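Tosthorpe Workshop, Bench Notebook
Hand-held gripper comparison, finger sets A and B
Entry: 24th September

Purpose. To decide which of the two finger sets goes forward to the Trandden arm, and whether the wrist camera can stay in its present position. This entry follows the June entries on jaw alignment, which should be read first by anyone repeating the work.

Equipment. Two hand-held gripper bodies, both built from the Isasero drawings. Unit 1 carries set A, the short fingers with a flat pad. Unit 2 carries set B, the thick angled pads in black. The camera and lens are the same model on both. Recording is through the Strickland controller with firmware unchanged from the previous entry. Jaw width is logged from the encoder and checked against the calipers at the start of each session.

Calibration. Unit 1 closed to zero on the first attempt. Unit 2 read open by 2 mm with the fingers touching. The pad screws had been tightened before the fingers were seated. They were released, the fingers seated against the stop, and the screws tightened again. The reading returned to zero. The order of assembly should be added to the build sheet, as the same fault was recorded in June.

Procedure. Each trial consists of one approach, one grasp, a lift clear of the table, and a return to the surface. The operator holds the gripper by the rear handle only. Trials in which the free hand touches the object are marked void and kept in the log. Objects are changed between blocks and the table is left as found, with chairs and other items in place, so that the recordings include ordinary background.

Log. The session produced 253 trials across both units, of which 7 are void. Four of the void trials belong to unit 1 and three to unit 2. All files were copied to the shared drive and opened once to confirm that they play to the end.

Results, set A. The short fingers performed well on boxes and on the tape roll. On round objects the flat pads made contact along a narrow line, and the object turned in the grip when the wrist was rotated. Cloth was difficult. The pads closed on the upper fold only and the remainder dragged.

Results, set B. The angled pads held round objects without turning at all wrist positions tried. Cloth was picked up at the first closure in most trials, provided the approach was low. The thick pads are a disadvantage on thin, flat items, and the bank card could not be lifted from the table at all.

Clear bottle with cloth. This pairing was included to test the camera as much as the fingers. The glass top of the wicker table shows the weave beneath it, and a clear plastic bottle against that background is a hard case for the tracking software. The red cap and the red and white label gave the tracker enough to work with.

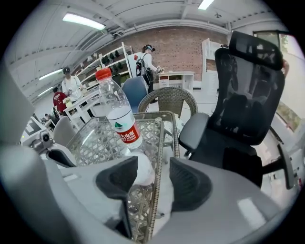
Tracking was lost in two trials, both at the point where the fingers covered the label. Moving the camera higher on the body would reduce this, but would also lose sight of the fingertips on small objects. The present mount is retained for now.

Exposure. The overhead lights produce highlights on clear plastic. Automatic exposure was slow to settle when the gripper was turned toward the window. Shutter speed was fixed and gain set to 900 for the final block, after which brightness remained steady. This value applies to this room only.

Decision. Set B goes forward to the Trandden arm. Set A is to be kept complete, with its screws, in the labeled tray.

Outstanding:
Amend the build sheet for finger seating.
Print one pair of set B with a thinner tip and repeat the bank card trials.
Repeat the clear bottle block with the label removed.
Check the handle cable on unit 1, which has begun to pull at the connector.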